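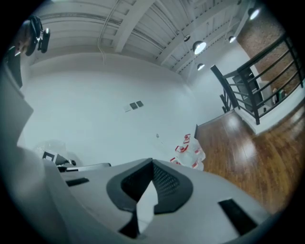

3.2 Éclairage et surfaces claires dans les locaux reconvertis

L'éclairement au sol dépend moins du nombre de luminaires que de ce qui les entoure, c'est du moins ce que suggère notre relevé de juillet (393 points de mesure, 44 locaux). Anciens ateliers pour la plupart, toiture en bac acier laissée apparente. Peu de faux plafonds. La configuration de la figure 4 est typique du groupe B : suspensions à abat-jour sombre en forme de dôme, ampoule blanche très vive à l'intérieur, plafond nervuré peint en blanc de même que les poutres, mur de brique rouge laissé apparent, grand mur blanc uni au-dessus du plancher en bois. Le dôme opaque dirige le flux vers le bas, et le plafond ne reçoit donc presque rien en direct - il travaille surtout par réflexion secondaire, depuis le sol et les murs. Point déjà soulevé par Benavides dans sa note interne, repris ici sans modification.

Figure 4. Suspensions à dôme sombre sous plafond nervuré blanc, groupe B.

Protocole identique à la section 2. Luxmètre Plinorik posé à hauteur de table, stores fermés quand il y en avait, relevé après 21 h pour écarter la lumière du jour. Trois passages par local. Les valeurs du premier passage ont été écartées dans deux cas (lampes pas encore stabilisées, erreur de notre part).

Résultats. Maximum du groupe B : 1 780 lux, sous une suspension basse, valeur isolée, à prendre avec prudence. Ailleurs, forte chute dès qu'on s'écarte de l'axe de la lampe. Les murs blancs atténuent cette chute, les briques laissées brutes non. Effet plus net près des parois qu'au centre, ce qui était attendu. La nervure du bac acier complique le calcul : le modèle Trundach suppose un plafond lisse et diffusant, or les canaux parallèles créent des bandes d'ombre que l'on retrouve mal dans la simulation. Peñalver propose un coefficient correctif selon l'orientation des nervures - non testé ici faute de temps.

Gêne visuelle. Les occupants interrogés se plaignent surtout de l'ampoule nue vue par en dessous, rarement du niveau général. Contraste élevé entre l'ampoule et l'interieur de l'abat-jour, davantage encore quand on est assis au sol ou allongé (salles de danse, salles de gym). Kincaid obtient des réponses comparables avec un questionnaire plus court. Un diffuseur en partie basse serait la solution la plus simple, au prix d'une perte de flux que nous n'avons pas chiffré.

Reste la question de l'entretien : peinture blanche jaunie, poussière sur les poutres. Voir 3.3.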